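How to Sort a Junk Drawer Using One Basket and One Table

Posted Thursday, January 18, 2018

Every January I read that I should own a label maker, a set of matching jars and a philosophy. I have a drawer that won't close. If yours is like mine, you need an afternoon with 80 minutes to spare and a plastic basket that isn't already holding something you've stopped noticing.

What you'll need

A basket, smaller than you think
A table, cleared
A damp cloth
A trash bag
A kitchen timer, or a phone you can resist

Step 1: Empty a basket

You own one. It is full of chargers. Tip the chargers onto a bed, where they'll become tonight's problem, and wipe the basket out. I like the kind with holes in the sides, which you can see into without digging, and with a handle cut into each of two facing sides so you can carry it level. Skip anything with a lid. A lid is how the drawer got this way.

Size matters more than looks. The basket has to be small enough to annoy you. When I started with a big one, I simply moved the drawer into it and congratulated myself.

Step 2: Clear the table

All of it, including the mail. Push the basket to one side and leave the rest of the surface open as your sorting area. If you're right-handed, put the basket on the left, so your better hand does the picking and the other one can steady the basket.

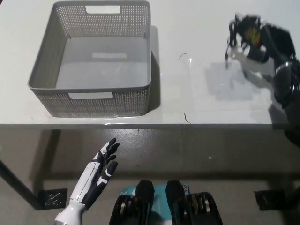 A pale tabletop is a good choice for this job and a humbling one. Crumbs, lint, and stray hairs that would pass unseen on dark wood will stand out like a bad haircut. Go over it with the cloth before you start and again when you finish -- you'll be surprised what travels in with the rubber bands.

Step 3: Tip out the drawer

In one go. Picking items out individually feels responsible and takes until February. Spread the heap flat with your forearm and set the timer for 20 minutes.

Step 4: Sort fast

Anything you've used since last summer goes in the basket. Anything broken, dried up or belonging to an appliance you no longer own goes in the bag. Everything else stays on the table for now.

Keys deserve a special mention. I had 29 of them, and 4 opened something. The Dindgate padlock key went in the basket although I haven't seen the padlock since we moved. I'm not made of stone.

Step 5: Deal with the leftovers

Reset the timer. Pick up each thing and say out loud what it's for. If you hear yourself say "it might be part of the Surkik," and the Surkik has been working fine without it, into the bag it goes.

Step 6: Put it back

Wipe the drawer, then return what's in the basket, heaviest things at the back. Tape and scissors go up front. If it all fits with room to spare, leave the room spare. The urge to fill it will come over you by the weekend.

Then go look at the chargers on the bed.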